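I bought the Jumon messenger bag in September to replace a canvas one that had lasted me through two jobs. It's full-grain leather, dark brown, with a flap and two buckles that hide magnetic snaps. I paid $193 for it at the Lututell outlet, down from the regular price.

The laptop sleeve fits my work machine with a little room left over. The front pocket takes a phone and a charger, but the pen slots are too shallow and my pens end up at the bottom of the bag.
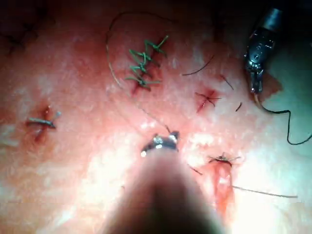

Pendevden wrote in after my first short note on this bag to say the shoulder strap on theirs started squeaking within a month, and that a bit of leather balm on the metal rings stopped it. Mine squeaks too. I tried the balm and it's quieter now - still there on stairs, though.

Empty, the bag is heavier than I would like. I walk 25 minutes to the train and another 2 blocks at the other end, and by the time I sit down I'm ready to take it off. The strap pad helps some. I moved it closer to the back ring and that was better. 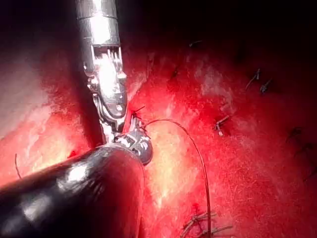 The lining is a gray cotton twill and it has held up fine. I did have one problem, which was the strap tab on the left side. The stitching came loose where the tab meets the body, and I could get a fingertip under it. The store offered an exchange, but they were out of brown, so I took it to Lozano, the shoe repair place near the station. They charged me $40 and had it ready the next afternoon.
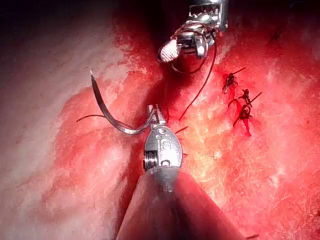 Lozano restitched both tabs, even though only the left one was bad. I asked if I could do the next one myself and was told to go ahead, as long as I used the old holes and waxed thread. A straight needle is fine on the open edge of the tab. For the inside corner you want a curved one, like the dark one held in the metal jaws in the photo, with the arc running up to a sharp point. I've ordered a small pack and will try it on my old canvas bag first.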